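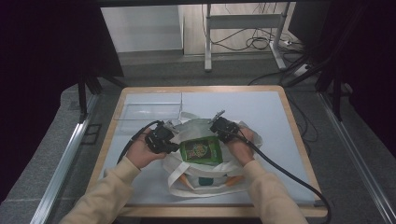 Slide 1: The white tote, with the green package sitting in the middle of it.

Good afternoon, everybody, and thank you for coming back so promptly after lunch. I'm Niall Rankin, I look after the snack bags at Dillby, and I could talk about tote bags until dinner, so wave at me when my time is up!

Start with the bag itself. Cloth slumps, we all know that, and whatever goes in first decides how the rest will sit. (Pause. Ask who has ever found crackers flattened under a jar. Wait for the hands.) At Rutherford last August we packed 1,313 bags, and I still catch myself putting the flat things in last, out of pure habit.

Then say a little about colors. Green in the middle, a bit of orange and teal peeking out lower down. I do love a bag that looks cheerful when you open it.

Next slide. Have a look at the narrow green packet, with the swirls on the front and the Chinese text running down the white strip. Tall, thin packets like this one I stand upright along the side, and I keep that crimped zigzag end away from anything soft.
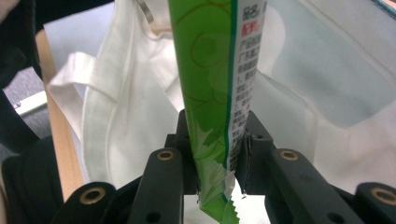 Slide 3: Packing along at your table

Four or five people to a table works nicely. Pass the bags around, swap places if you like, and I'll come by with the spare packets.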